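Visit to Pimitel, Enimside
5 Aug 2025
Report by Sidra Hashmi, Equipment Planning, Lornden

The purpose of the visit was to inform next year's capital plan, which at present carries a single line for robotic handling. Mr Lertchai Srithong received us and answered questions throughout the morning.

Discussion centred on four-fingered hands with soft tips and a ribbed sleeve over the wrist. Our draft budget treats the hand and its sleeve as one item. Pimitel advised that they be entered separately, as sleeves and fingertips are replaced far more often than joints.

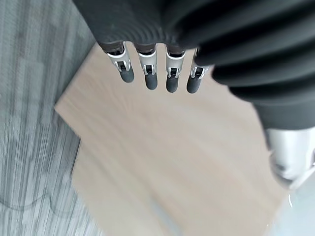
Pimitel sets aside 1385 pounds a year per hand for spare parts, against the 1000 pounds in our draft. Delivery of a complete hand is quoted at 45 working days. Mr Srithong recommended placing orders by February if equipment is wanted before the summer.

We also asked about training. Pimitel charges for this by the day and does not include it in the purchase price. The Baloch service contract was mentioned as an alternative, and a written quotation has been requested.

The draft budget will be amended to show spares and training as separate lines. A decision on the number of hands is deferred until the quotation is received.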